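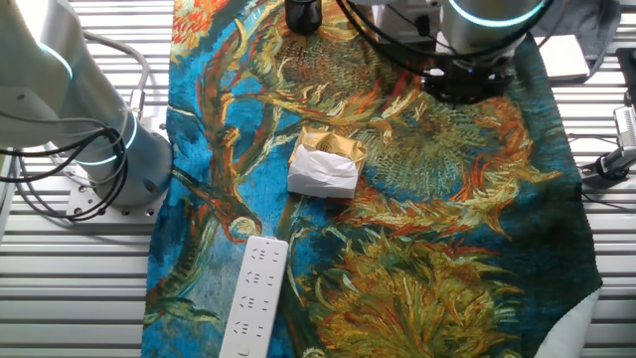

The remote-control sessions on the two-arm bench moved on to gift wrapping this month, and the task is harder to demonstrate than we expected. So-yul Yeon and Zaid Khasawneh are splitting the operator shifts. Each session uses a small box, a sheet of paper and a background cloth, and the cloth gets swapped between sets so the model doesn't learn to depend on a plain bench. The sunflower print is the busiest one we have, and a gold foil box half covered in white paper is a fair test against all that yellow and orange. Other objects are left out on purpose. A white power strip lying near the package gives the arms something they have to leave alone.

The operator moves a pair of hand controllers and the arms follow. Joint positions and camera views are saved together, and So-yul marks each attempt as keep or discard before starting the next. So far the project has 565 attempts marked keep. Discards are mostly torn paper, plus a few where the operator paused too long deciding which side to fold. Zaid has asked everyone to decide on the fold order before the recording starts and then stick with it.

Paper is the main problem. It springs back after a crease, and the operator can't feel that through the controllers. Dae-han Baek tried a slower closing speed on the grippers on Wednesday and thought the folds came out cleaner, but that was over only nine attempts, so we will run a longer set before changing the default.

New operators need about 18 practice attempts before theirs are saved. If you want a shift, write to A-yeong Oh at the Faltby office. Bring your own boxes if you have small ones at home, with the lids taped shut.

Recent items
Howlader bench: new cable routing
Hand-guided teaching for the Mulamel drawer task
Notes from the Nutel visit
Shift calendar for February

Home | News | Projects | People | Contact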